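Do Gel Insoles Do Anything? A Skeptic's Month in July

Every summer the walking group gets the same email from somebody. It says that their feet hurt, that they have seen an insert that will fix it, and has anyone tried it. This year there were enough of those emails that the newsletter asked me to write something. I have worn most kinds of insert over the years and I don't believe most of what is printed on the packages, so I suppose I was the obvious pick.

My starting point is simple. A soft thing under a sore foot feels nice in the store. Most things feel nice in the store. You are standing on carpet, you have been on your feet for an hour, and someone has handed you a piece of squashy plastic. I would like to know how it feels on the gravel past the Cuken turnoff with lunch still a long way off, and the package is quiet on that point.

The see-through kind is the one people ask me about most. It weighs more than you'd expect, it shifts in a roomy shoe, and in hot weather a bare foot slides around on it. I wore a pair in my everyday walking shoes for the first half of July. My heels felt a bit better on pavement. On hills my toes were jammed up against the front, because the insert had taken up room the shoe didn't have to spare.
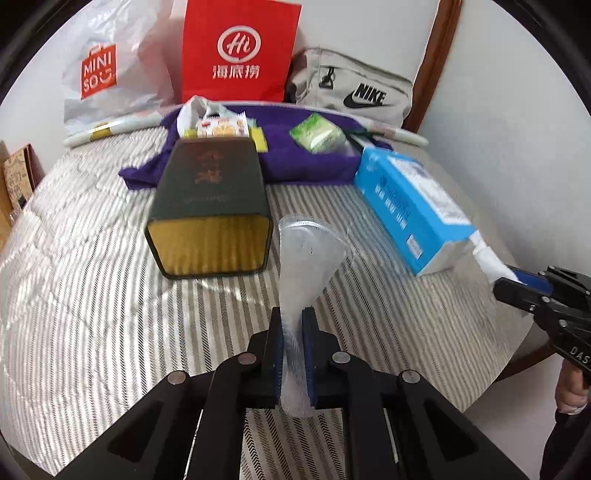 What the packages promise

I read a lot of packaging for this, in stores and on the websites. The Astano people say their insert "returns energy with every step." I asked by email what that meant and how they measured it. I got back a very friendly note with a discount code. Plerkis says its version is "inspired by the science of movement," and I could say the same about my lawn chair.

The one that annoyed me most was a leaflet claiming high satisfaction among 353 wearers. It doesn't say who those people were, how long they wore the things, or whether they got them free. If you ask people who have just been given something whether they like it, a good many will say yes. I'd have liked to hear from the ones who quit wearing them, and they don't seem to have been asked.

I'm not saying the makers are lying. "Comfort" is a word you can put on anything, and "support" is nearly as bad. A soft insert will take some of the sting out of a hard floor. It's a bigger claim to say it will sort out your knees, your back and the way you stand, and I have seen all three on one box.

What I'd do first

Ivars Laur repaired shoes for a living before he retired and started walking with us, and I put the question to him on the bench at the top of the reservoir path. He wanted to see my shoes before he would talk about inserts at all. He took one off me, bent it, pushed his thumb into the heel and told me it was finished. "You are putting a new carpet in a house with no floor," he said, and handed it back.

He had a point. I had been testing inserts in shoes that were already worn down on the outside edge. So I went to Kalniņš on Mill Street, had both feet measured late in the day when they're bigger, and found I'd been buying half a size too small for years. I walked in the new pair for 2 weeks with nothing added. That did more for me than any insert had.
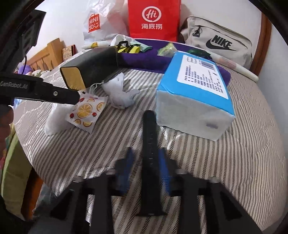

If you still want to try a set, take out the factory liner before you put the new one in. Stacking them is how you end up with blisters on the tops of your toes. Trim a little at a time, and trim from the toe end only. Wear them for short walks around town before you trust them on a long one. Keep the receipt, and ask whether they'll take them back once they've been cut (most places won't, and it's in small print).

And don't spend a lot. I tried 5 pairs in all, from the bargain bin up to one that cost more than my last rain jacket, and I could not have told you with my eyes shut which was which. A few of you will disagree with me, and I know at least one member who swears by hers. Fine. She also bought new boots the same week.

Pain that hangs around or wakes you at night is a different matter, and it belongs with a doctor or a podiatrist. So does numbness, and anyone with diabetes should ask before putting anything new in a shoe.

Replies can go to the usual newsletter address. If you have a pair you like, tell me what shoes they're in and how old those shoes are.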